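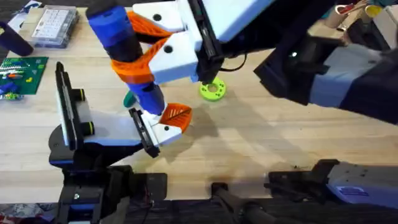 Seit dem Frühjahr steht bei uns die Frage im Raum, ob wir für die Kleinteilmontage zwei kleine Roboterarme anschaffen oder noch ein Jahr warten. Auf dem Papier kommt man da irgendwann nicht weiter, also sind Marlene Bastos und ich im September nach Zirkstead gefahren, zum offenen Werkstatttag bei Gekton. Ich gebe zu, ich war skeptisch und kam begeistert zurück! Schon am ersten Tisch sind wir hängen geblieben: zwei Arme über einer hellen Holzplatte, einer von links unten, einer von rechts oben, und dazwischen ein blau-schwarzer Zylinder. Für unsere Planung war daran fast alles interessant, vor allem die orangen gerippten Finger, die sich um das Teil legen. Wir hatten bis dahin nur mit starren Backen gerechnet, für jedes Gehäuse ein eigener Satz, und genau dieser Posten hat unsere Tabelle immer gesprengt.

Empfangen hat uns Fraser Semple, der die Werkstatt leitet und uns gleich Kaffee in die Hand gedrückt hat (guter Kaffee, das gehört in einen Besuchsbericht). Er hat uns ohne Folien durch die Halle geführt und erstaunlich offen über Geld gesprochen. Seine erste Frage war, was wir für die Zeit nach der Lieferung eingeplant haben. Antwort: nichts. Er hat gelacht und uns an Jussara Barbosa weitergereicht, bei der die Inbetriebnahmen zusammenlaufen.

Bei ihr haben wir am meisten gelernt. Sie rechnet für einen Arbeitsplatz mit zwei Armen 19 Arbeitstage vom Auspacken bis zum ersten brauchbaren Durchlauf, und zwar eigene Leute, die in der Zeit nichts anderes machen. Unser Plan sah fünf vor. Die Übergabe von einem Arm zum anderen frisst davon den größten Teil, weil man die Teile auf beiden Seiten sauber anfahren muss und jede Änderung am Greifer wieder von vorn losgeht. Ihr Rat: erst mit einem einzigen Werkstück anfangen, auch wenn der Chef gleich fünf sehen will. Marlene hat sehr freundlich in meine Richtung geschaut.

Danach ging es um Verschleißteile. Die weichen Finger kosten Gekton im Einkauf 18 Euro das Stück, und man sollte sie von Anfang an auf Vorrat legen. Dazu kommen Kabel, Schrauben, Halterungen, Klemmen für die Tischkante — lauter Kleinkram, der in keinem Angebot auftaucht und am Ende doch bezahlt werden muss. Jussara setzt dafür pauschal etwa 400 Euro pro Tisch und Quartal an. Ich habe die Zahl noch am selben Abend in unsere Tabelle übernommen, dort stand bisher eine Null.

Eine kleine Überraschung war der Tisch selbst. Ich hatte ein Aluminiumgestell mit Lochplatte im Budget, und das war kein kleiner Posten. In Zirkstead sitzen die Arme direkt an der Kante einer Holzplatte. Fraser meinte, für die Erprobung reiche das völlig, erst für den Dauerbetrieb würde er das schwere Gestell kaufen. Wir verschieben es jetzt ins zweite Jahr.

Nach dem Mittag (Linsensuppe, sehr gut) gab es noch eine Runde mit anderen Besuchern. Eirini Kalogeropoulos von Gollo hat erzählt, wie sie dort zwischen Miete und Kauf entschieden haben. Nach ihrer Rechnung lag der Umschlagpunkt bei 49 Wochen Nutzung, darunter war die Miete günstiger. Ob das für uns genauso gilt, müssen wir mit unseren Stückzahlen nachrechnen, aber ihre Vorlage dürfen wir benutzen, und darüber habe ich mich riesig gefreut. Offen ist bei uns noch die Sicherheitsbewertung. Alcides Guimarães aus unserem Einkauf will dafür zwei Angebote einholen.

Was wir jetzt ändern: Miete für das erste halbe Jahr, ein Werkstück, ein Holztisch, Schulungstage als eigene Zeile. Der Antrag läuft intern unter dem Namen Xavier weiter. Wer die neue Tabelle sehen möchte, meldet sich bei Marlene oder mir, sie liegt noch nicht im gemeinsamen Ordner.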